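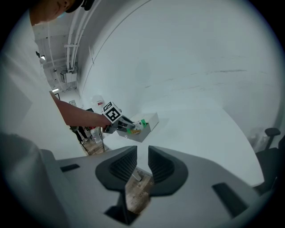
The Patient Business of Packing Small Boxes

Sihan Cao has a stool she likes by the wall at Prernora, and from it she has watched more small things go into more small boxes than she ever thought she'd care to. She runs the collecting work for a project called Lason, which is meant to teach a robot to pack, and the teaching is done by people holding grippers in their own two hands (think of a pair of very serious kitchen tongs) and doing the job over and over again.

I picked up a pair myself, naturally, and was hopeless! Your fingers want to do everything, and they can't, so you find yourself leaning in from the shoulder like somebody playing an arcade claw machine. Sihan was kind about it. Most newcomers need 12 tries before she keeps one, she told me, and I'm afraid I needed 17.

The marker cubes on top of the grippers let the software work out where each hand has gone and how it was tilted on the way. When I visited they had 1,140 good examples saved, with more planned for August.

A slim packet is the one that gives people trouble, and it has to go in over the edge of the tray at a slant.

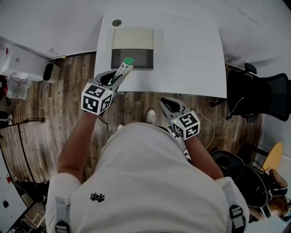

What Counts as a Good Try

Daithí Moynihan goes through the recordings afterward, usually with tea, and he'd much prefer a slow, slightly clumsy try to a showy one. He keeps the fumbles too, if the person recovers, and he has 51 of those in a folder of their own that he is plainly very fond of.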